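Robot sorting cell going in at our returns warehouse, what changed for your people?
Forum: Shop Floor and Warehouse > Automation at work
884 views

packbench_lou
Original post, 3/9/25

Hello all. Long time reader, posting because I'm properly excited and nobody at home wants to hear another word about bins.

I'm a shift lead at Minhas, where we do mixed returns. Anything that comes back from the shops in one big jumble gets tipped out, picked through and sent on its way: drinks, toys, bath bits, party stuff, you name it. There are 74 of us across the site and picking through the jumble is what most new starters do first. It's hard on the back and hard on the wrists, and by the end of a late shift you can't tell shampoo from salad dressing.

We're getting a picking cell built by Brollis. One arm, two bins, and it moves single items from one side to the other. I've spent two afternoons at their workshop so far and I could have stayed all week! What I'd love to hear from people who've already had one put in:

How did the jobs change, for real, not what the slides said?
Did people who picked by hand end up doing something better, or just something different?
What do you wish you'd asked for at the start?

Happy to answer questions about ours too.

tapegun_79
Reply

We've had two arms on the bottle line for three years. They're good. I like them, even. But be careful with "something better". Our pickers became what they called cell attendants, and for the first few months that meant standing next to a machine waiting for it to drop something. Some of them said they'd rather have the sore wrists.

It got better when we pushed for rotation. An hour at the cell, then an hour on packing, then goods in. If you only ask for one thing, ask for that and get it written down before it goes live.

orchardrow
Reply

Congratulations, sounds great! What does it cope with so far? Ours is only any good with boxes. Show it a bag of crisps and it has a little think and goes for the wall of the bin.

packbench_lou
Reply

Rotation noted, thank you, that's going straight on my list.

orchardrow, the thing I like is that they're not practising on neat boxes. They've got all sorts in there, and the trick (so I'm told) is that each shape wants a different kind of grab. A bottle on its side wants to roll. A toy brick with studs on gives you an edge to get hold of, but only if you come at it from the right angle. Round things are a pain for everybody, robot or human, as anyone who's chased a bath toy round a tote will know.

They let me put a picture up as long as I left the customer stuff out of it.
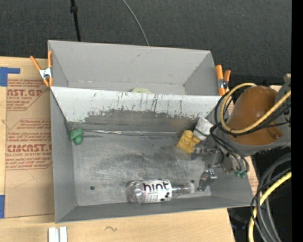
Gripper down in the front bin by the yellow brick, plastic bottle lying along the near side.

I was surprised by how much you can learn standing there. I've picked by hand for years and I knew straight off which of those I'd go for first. The engineer asked me to talk through why, and wrote it down! Nobody has ever written down how I pick before.

velcro_and_string
Reply

Lovely stuff. Orange clamps holding the bins, I see, so I feel at home already. Our whole first year was clamps and blue tape. Don't let anybody tell you that's a bad sign. If it's clamped you can still move it, and you'll want to move it. We had our bins at the wrong height for the shorter members of the team and it took ten minutes to fix because nothing was bolted down yet.

Get your pickers over there while it's still in that state. Once there's a guard and a light curtain round it, every change needs a form.

greylocker
Reply

I'll be the grump then. I'm glad you're enjoying your afternoons out, but you're the shift lead. Have the people on the benches been told what happens to their hours?

At Garier, where I was before, we all got the enthusiastic version. Lots of talk about freeing us up for more interesting work. There were 3 people on the returns bench when the cell went in and when I left there was one. Nobody was sacked, I'll give them that. They just didn't replace anyone, and the temps stopped being rung. If you were a temp it felt very much like being sacked.

And that engineer writing down how you pick is getting years of your know-how for the price of a cup of tea.

packbench_lou
Reply

Fair, and I don't want to brush past it. What we've had in writing is that no permanent hours are cut in the first year. There's nothing in writing on the temps. I've asked twice. I'll ask again, and I'll say here what I'm told.

On the know-how, I did think about that on the bus home. I don't mind being asked. I'd mind if it was only me being asked, and I got a nice mention while the bench got nothing. Hadn't thought of asking for it to count as skilled time on people's pay, but now I have.

tapegun_79
Reply

greylocker is right about the temps and it was the same with us. I'd still say the job is better than it was. Both things are true on our site. We have a woman on days who had been told by her doctor to stop lifting, and she now runs both arms and trains everybody else. Under the old set-up she'd have been gone.

But that only worked because the training was open to anyone who put their hand up. The site down the road picked 2 people and sent them off on a course, and everyone else has to wait for one of those two whenever it stops.

orchardrow
Reply

That last bit, a hundred times over. When ours stopped in the first month the whole line stood and looked at it. These days anyone on shift can clear it and restart it and it's a non-event.

Lou, can you tell what's worn out on those bins? Is that dividing wall meant to be scratched up like that? Ours got bad enough that the camera got confused by the shiny patches and we had to have the insides painted matt.

packbench_lou
Reply

Good spot. It's scraped back to darker metal along the lower part, and I didn't ask what did it. The floor of the front one is all smudges and rubbed lighter patches as well. I'll bring up the matt paint next time, that's just the sort of thing I was hoping to get out of this thread.

velcro_and_string
Reply

Try a liner before paint. We used a thin rubber mat and it stopped bottles rolling too. Costs next to nothing, and when it's tatty you cut another one.

hoistmonkey
Reply

Different view from me: don't line it, don't paint it, make them get it working in a rough old metal bin. That's what it'll be living with after a winter on your floor. We had a Hilatetti unit that was a marvel in its clean white tray and useless in our totes, and we spent months swapping totes to suit the machine. The machine should fit round the people and the kit you've got.

velcro_and_string
Reply

Months swapping totes, or one afternoon with a mat and a Stanley knife. I know which I'd choose.

hoistmonkey
Reply

Until the mat curls up at the corner and it tries to pick the mat.

velcro_and_string
Reply

OK, that did happen once.

greylocker
Reply

Credit where it's due, Lou, you answered straight. If you can get skilled time agreed I'd like to know how you worded it. I'm at a smaller place now and there's talk of one arriving next year. I wouldn't be sorry to see the back of the heavy end of the work. I'd just like to be asked before it's in the building.

packbench_lou
Reply

Will do. List so far: rotation in writing, open training, temps, skilled time, and mat versus paint versus leave it alone. Two from the late shift are coming along on the next visit, and one of them thinks the whole thing is a waste of money, so she's getting the front seat. I'll post again once we've been.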